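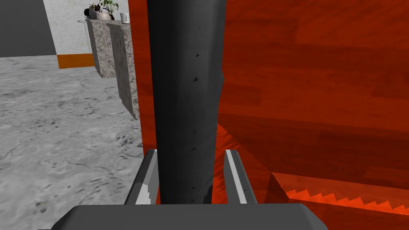
Ákos Bozsik wrote to ask whether Raltimus is worth paying for when a small team could record its own robot demonstrations with a free simulator and a game controller. He had tried that for a month and ended up with 59 runs he could train on.

September 26, 2024
By the Cloringate reviews desk

I used Raltimus to collect 300 demonstrations of kitchen tasks, all in simulation, with the wrist view saved beside the joint data. Setup took two evenings. Recording is simple: one pedal starts a run, the other throws it away. The discard pedal got plenty of use.

Replay is the best part. You can step through a run and cut the idle stretch at the start, which our last tool, Jedari, couldn't do.

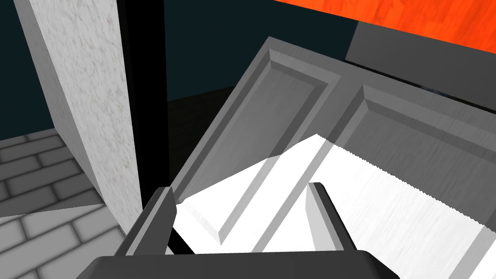

Rendering is where I'd hold back praise. A policy trained on wrist images learns whatever the renderer hands it, flaws included. In one kitchen run a white panel near the fingers is partly see-through, and the molding of the gray door behind it shows faintly through the wood grain. I dropped runs like that from the training set – a tag for them would have saved me time.

Export was fine up to 100 runs per batch and slow beyond that. Ákos, I'd pay for it, but try the free tier first.

Last updated: December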